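The capsule kitchen and other things I don't quite believe

February 5, 2025

Every summer somebody on the internet decides that I own too much. This year it's the "capsule kitchen", where you get your cooking gear down to a set number of items and then, apparently, feel lighter. The Pratthorpe newsletter ran a piece on it, my sister-in-law forwarded it to me with no comment, and I have been annoyed for two weeks.

The claim is that the average household has 200 kitchen items and uses only a fraction of them. Says who? I went looking for the source. The newsletter got it from a blog, the blog got it from another blog, and that one sells storage tubs. Do teaspoons count one by one? Does a lid count if the pot is already counted? No answer.

I did try it, because I'd rather complain from experience. The rule is that you box up whatever you haven't used in a month, and if you don't miss it, out it goes. A month! In February! I don't make soup in February. I don't make marmalade either. By this logic the preserving pan should be at the op shop by March, and I'd be buying another one in July when the citrus comes in. I have seen what they want for a preserving pan at Tesfamariam now and I'm not doing that.

Then there's the money side. The piece says you can "recover the value" by selling what you don't need. I listed a pasta machine and a fondue set. The fondue set has had 2 enquiries, both asking if I'd post it to Cleltham for free. The pasta machine has had none.

I'll give them one point. Clear benches are nicer to work at, and I did wipe things down more often while the boxes were in the hall. But a clear bench mostly means the stuff is somewhere else. In my case it was in the hall, where I kicked it.

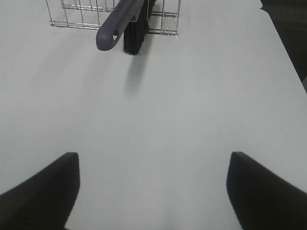 What I'm keeping

Nearly everything. The preserving pan stays, and so does the second colander, which is the one with the feet. I let go of a melon baller and three takeaway tubs with no lids.

If you've done the full capsule thing and lasted past a winter, tell me in the comments. I'd want to hear what you cooked, and whether you borrowed the pot from next door.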